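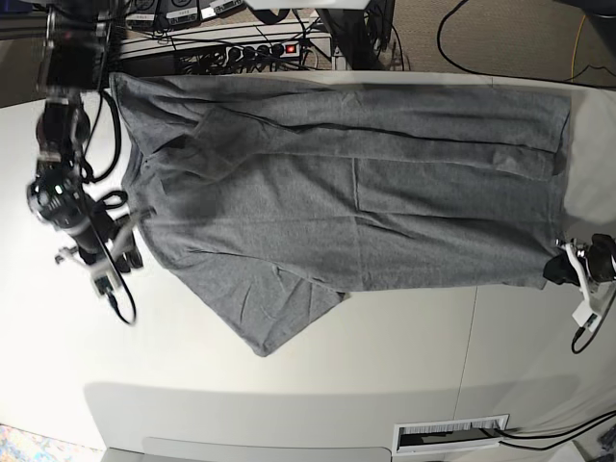 Magazine > Features > Shop Floor

The morning shift at the folding table

I got to Clusarau a little before eight on a Friday, 28th January, with a coffee I wasn't allowed to take past the door. The folding cell lives at the back, and by the time I'd found somewhere to hang my coat the warm-up had already started. Two arms, one white table, one gray T-shirt. I'd been promised a quiet day of maintenance, and I was thrilled. Everybody writes about what these machines can do. I wanted to see who tightens the screws!

Quite a lot of people do, as it happens, and they're fussy about it. The cell's job is laundry, mostly shirts, and the arms learned it from people steering them through the motions over and over. I know clothes are hard for robots (floppy, never the same shape twice), but I hadn't thought about how hard they are on the hardware. Lint gets into everything. The crew blows out the finger rails at the start of each shift and again after lunch, and there's a soft paintbrush on a hook that is for the grippers and nothing else. I picked it up to look at it and was asked, nicely, to put it back.

The first real task was the finger pads. On this cell they're black, mounted on metal fingers, and they're what pinches the cloth. When they're fresh they'll take hold of a shirt hem right at the corner and hang on. When they've glazed over, the hem slides out halfway through a pull and you get a sad little heap. Clusarau buys its pads from Urkard in packs of 20, and the rule is to change both sides of a gripper together, even if one still looks fine. I was allowed to do one. You back out 2 screws, peel the old pad, wipe the metal, wait for it to dry, press the new one on and hold it while you count to 60. My thumb went numb. The technician beside me did the other in what felt like half the time, talking about soup.

Then came the part I'd have skipped, and I'd have been wrong to. Cables! These arms wear theirs on the outside, big black loops around the joints, and every loop has to be long enough for the arm to reach all the way across the table and short enough that it doesn't drag over the shirt. So somebody moves each arm by hand, slowly, to every corner of its reach, while somebody else watches the slack. If a loop catches, it gets retied and the whole tour begins again. We did the right arm three times. The left one behaved.

Under the tabletop and behind it there's more of the same. Cables drop through a brush-lined slot near the front of the table, and at the back there's a power strip with a lit red switch that everyone treats with great respect. Before the side covers come off anything, that switch goes off and one person stands next to it. I asked whether there was a fancier lockout system. There is one on order from Lavoie, and it has been on order since December.

Calibration took up the rest of the morning. Each gripper opens, closes, and opens again while a laptop logs how far the fingers traveled, and if the two sides disagree you nudge an offset and rerun it. The software is called Zondmont and it looks like something from my high school library, gray boxes and all, but the crew is fond of it. It saves the last 11 sets of numbers, and somebody had noticed the left gripper's closing point creeping the same way in every one of them. A mounting screw had been backing out. It got a drop of thread locker and a stripe of paint, and now you can tell with a glance if it moves.

The shirt is part of the setup too, which tickled me. The test shirts are plain cotton, washed plenty of times, and they don't get ironed. For the check run you lay one flat with its wrinkles left in, spread a sleeve so it points out to the side, and let the arms go to work, one near the collar and one on the hem. A crisp new shirt is too easy, I was told, and the cell will sail through it and then make a mess of real laundry an hour later.

I asked to lay one out myself. I smoothed it without thinking, the way my mother would have, and had to scrunch it up and start over. Then we all stepped back behind the tape and somebody reached for the start key.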